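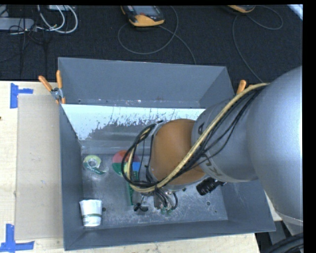

What ends up in the gray bin

I have been putting off the workroom since January. It is March 2024 now and I finally gave it two evenings and most of an afternoon, and the gray bin on the table turned out to be where most of the thinking went.

The bin is the open kind with sloped sides. I bought it at the McPhee hardware store in Skastach, back when I was going to use it for mixing grout. I never mixed any grout in it. It sat under the table for a long time and then it came up onto the table and has been there ever since. Things go in it when I don't want to decide where they belong. A roll of tape with a green pattern on it, a paper cup lying on its side, a green block, the disk with the red, green and blue sections. None of it goes together. All of it was put there by me at one point or another, usually at the end of the night when I wanted to turn the light off and go home.

The room is the back half of a unit on the Stiretti side of town. I share the front half and keep the back for myself. It has dark carpet, which I would not have picked for a room where people cut things, and a good light-colored wooden table, which I would pick again.

The tape

I keep too much tape. I knew that before I started. What I didn't know was how many places I kept it in. There was tape in the drawer, tape on the windowsill, tape hanging off a nail behind the door, and the green-patterned roll in the bin. The patterned kind is for wrapping and labels and I use it maybe twice a year, so it had no business being within reach all the time. Blue tape is what I use every day. I mark the table with it when something needs to go back to the same spot, and then I leave the marks down until they start to lift.

All the tape now lives on one dowel. The dowel is 33 inches long, cut down from a closet rod, and it rests in two hooks under the shelf. Blue goes on the right end where my hand goes first. Clear packing tape is next to it. The pretty rolls are at the far left and I have to slide everything else off to get at them, and I can live with that twice a year.

Two rolls had gone bad. One was old masking tape that split into strips every time I pulled it. The other was double-sided and had picked up so much lint that both sides were about as sticky as a sock. I threw them both out. I have kept bad tape for years on the theory that there is still some good tape under it, and there never is.

Paper cups

I use small paper cups for screws, for glue, for a little paint, and now and then for coffee. I buy them by the sleeve, 100 to a sleeve, and a sleeve lasts me a long time. The problem is that I treat them as if they were permanent. A cup that held screws for one job stays on the table through the next three jobs with one screw in it.

The new rule is that cups get dumped and stacked or thrown out before I leave. I have followed it most of the time so far. For the small hardware I pulled some baby food jars out of a box at home, and those are better in every way except that they break.

The sorting pieces

The disk and the blocks come from a mix of places. Some of the blocks are from a toy set I bought at a yard sale for four dollars, and I like having them around for propping things up, spacing things apart and holding a part off the table while glue sets. A narrow block is more useful than a wide one. If you only have room for a few, keep the narrow ones. You can stand them up or lay them down and get two different heights out of them.

The disk I can't defend on those grounds. It's a nice object. It has been in the bin, out of the bin, on the shelf, and back in the bin. I gave it a place on the shelf again and we'll see.

Everything in this group went into a shallow drawer lined with a piece of felt. I didn't divide the drawer. I've made dividers before, for a different drawer, and I spent a whole evening on them, and then I got something that didn't fit any of the sections and the whole arrangement fell apart within a month.

Clamps

I was going to put the clamps away too. I have a rack for them. It holds every clamp I own and it's a good rack, made of scrap two-by-four with slots cut in it.

But the clamps with the orange handles are better on the rims of the bin. They stay put, they're easy to see, and when I need one I need it right there. When I want to hang a cord or a rag out of the way they do that too. So those stayed, and the bar clamps and the C-clamps went in the rack. The rack looks a little thin now, and I'm fine with it.

If you're buying clamps of that kind, check the tips. The rubber tips come off on the cheap ones and then you have bare metal biting into whatever you're holding. I have glued tips back on with contact cement and it works for a while. I bought a replacement pair of tips at McPhee for 85 cents and those have held longer than my repairs did.

Cardboard

I keep flat sheets of beige cardboard on the table next to the bin. It is the best work surface I have found. You can cut on it, drip on it, write on it, and when it's a mess you flip it, and when the other side is a mess you fold it up and put it in recycling. I used to use newspaper, but it sticks to wet paint and it's harder to come by.

My supply had gotten out of hand. I had a stack behind the door that was over four feet tall if you count the parts that had slumped. Most of it was boxes I'd never broken down. I took a utility knife and did the whole stack at once, saved the clean flat panels in a size that fits the table, and took the rest to the Garar transfer station. They take cardboard free if it's flat and has no foam in it. They will look, so take the foam out.

I saved too much. I know I did. The saved stack is now as high as my knee, and it's in a row with the edges lined up so at least it looks deliberate.

Cleaning the bin

White dust is what builds up in a bin like that. It settles on the floor of it and works its way into the scuffs, and sweeping just moves it up the slopes so it can slide back down. What works for me is a vacuum with the brush end, then a damp rag with a drop of dish soap, then a dry rag. Start at the rims and work down. I did it the other way around the first time and had to do the bottom twice.

The scuffs don't come out. I tried a melamine sponge on one corner and got a clean scuff. I left the rest as they were.

The white panel I left alone as well. It has gray streaks down it and they are part of it at this point. I could cut a new one from the same sheet, since I still have most of the sheet, but it would look the same by summer and this one fits.

The carpet took the longest. Dark carpet hides everything until you get down on your knees with a light, and then you find out what it's been hiding. I found two drill bits I had already replaced and a good pencil. I ran the vacuum one direction, emptied it, and ran it crosswise.

What I'd still like to fix

The table light is on the wrong side for me. I'm right-handed and it throws the shadow of my hand right where I'm working. Moving it means moving the outlet strip, and that means moving the shelf, so it will wait.

I'd also like a second bin, a smaller one with a lid, just for things I haven't decided about. Then the gray one could be for whatever I'm working on that day. I looked at McPhee and the only lidded ones they had were clear and very deep, and I know what would happen to a deep one. I'll look again when I'm over there for hooks.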